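Posted 27 March 2023 by Brisa Lozano, minutes secretary
Filed under: Minutes, Purchasing
4 comments | 2 shares

Tastville Shared Kitchen, equipment group: minutes

Present: Janka Gajdoš (chair), Tyson Boychuk, Matěj Bednárik, Vlastimil Trnka, Brisa Lozano (minutes). Vlastimil joined during item 2 and asked us to start item 1 again. We did not.

1. Last meeting

Minutes accepted with one correction. Tyson did not "storm out" over the dishwasher lease. He left briskly. The lease is still unsigned and the dishwasher still sings.

2. The Dralluvier tabletop arm, trial offer

Janka reminded everyone what is on offer. Dralluvier will rent us one table-mounted arm for the children's cooking corner, with setup, a training morning and phone support, at 450 a month. The arm is meant to hand out and put away the play food between groups, a job currently done by whoever loses the argument. Their brochure calls this "effortless hospitality." Matěj asked that the phrase be recorded so we can come back to it.

Matěj and Tyson had been to the Dralluvier workshop and reported back. The arm works over a plain white table, and the play set was laid out much as ours would be: colander, plate, ketchup bottle, strawberries, a banana and so on.

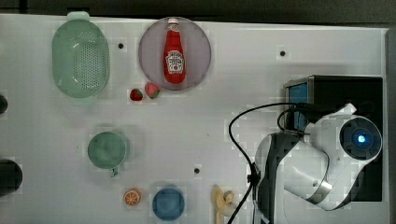 Matěj thought the working area was on the small side for six children and one opinionated machine. He would want the seats on one side only, and a line of tape on the floor. Tyson said the children would treat the tape as a suggestion. Janka said so does Tyson, and moved us along.

There was some talk about the choice of items. Dralluvier's standard kit has 36 pieces and they would like us to use it. We already own three crates of play food, most of it chewed. Their position, per an email Matěj read aloud in full, is that the arm can be taught new objects but "results may reflect the condition of the object." Vlastimil took this as an insult to the crates.

Vlastimil then asked whether it could make soup. It cannot. He asked whether it could be taught to make soup. Matěj said he would put the question to them, in the tone of a man who would not be putting the question to them.

On noise, Tyson said you could hold a conversation next to it, and he had. On cleaning, the tabletop wipes down but the cables need keeping clear of sticky hands, and we have no other kind of hands. On power, it needs its own outlet, so the kettle would have to move. This was the longest part of the meeting.

Brisa asked what happens at the end of the month if we say no. There is a collection fee of 112, which was on page nine of the agreement in the kind of type usually kept for side effects. Janka will ask them to drop it.

The last point was the toaster oven. Matěj would like ours kept unplugged for the whole trial, with the plug taped over. Tyson thought the plug could be left alone if the oven sat at the far end. Agreed: unplugged and taped, Tyson against.
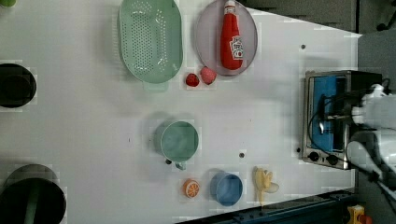 3. Other quotes

Lollanance sent a quote for a similar service with a lower rent and a deposit of 300. It also came with a video lasting nearly twenty minutes, of which we watched four. Their training is by recorded webinar only. Vlastimil was in favor until he learned he would have to attend the webinar.

Dvořáček do not rent, they only sell, and did not want to discuss a price until we had "shared our vision." Janka replied that our vision was a price. No answer so far.

4. Decision

One month's trial with Dralluvier, starting in August, provided the collection fee goes. Four in favor, Vlastimil abstaining on grounds of soup.

Actions
- Janka: write to Dralluvier about the fee and page nine generally.
- Matěj: measure the corner, including the part behind the coat rack.
- Tyson: sort the crates and throw out anything with teeth marks all the way through.
- Brisa: find the kettle a new home and tell people before they discover it.

5. Any other business

The good scissors are missing again. Vlastimil has a theory, which Janka asked him to put in writing.

Next meeting to be arranged once Janka has a reply.

Contact the equipment group at the front desk | © 2023 Tastville Shared Kitchen | Back to top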